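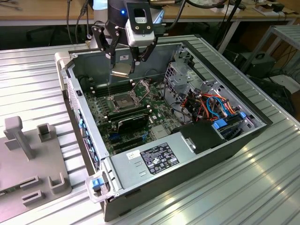 Issue 22

# Flenbridge Teardown Notes: workstation towers

Reference notes for the Flenbridge refurbishing bench. Covers board-level work on open towers: processor socket, memory, expansion cards and drive cage. Last revised August 28, 2021.

## Scope

- Tower cases worked on their side, side panel off
- Green-board workstations with a lever-and-bracket CPU socket
- Laptops and rack units are in the Soliman set

## Socket area

With the bracket up and no processor fitted, the contacts are exposed. Do not wipe them. Keep the heatsink and other metal parts clear of the socket until the bracket is down - a small part dropped there usually means a new board.

Log memory by slot before pulling it. Record empty slots too.

## Cables and cage

The drive cables run close to the cage on these towers. Move the bundle aside before touching the blue drive clips. Do not pull on the wires.

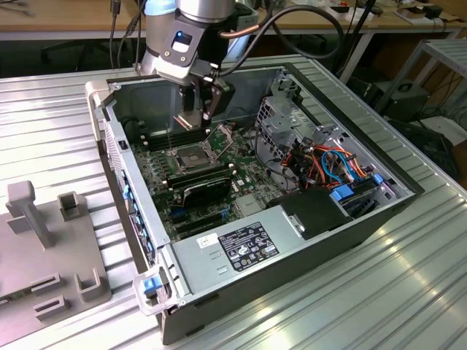 Fig. 2. Open tower with power supply and rating label at bottom, CPU socket empty.

## Fields

- unit_id: shelf number plus tower number
- socket_state: empty, fitted, damaged
- bracket: up, down
- psu_label: text copied from the rating label, or "unread"
- notes: free text, 400 characters maximum

## Known gaps

Records imported from Vumetel have no bracket field. Scuffs on power supply housings are not graded.

## License

Pistard Open Notes, version 10.

Search these notes Go

Comments

bench_lid: bracket should allow "missing", I have two like that

tk500: Is the Soliman set still being updated?

oldsocket: psu_label is cut at 400 on my import as well, not just notes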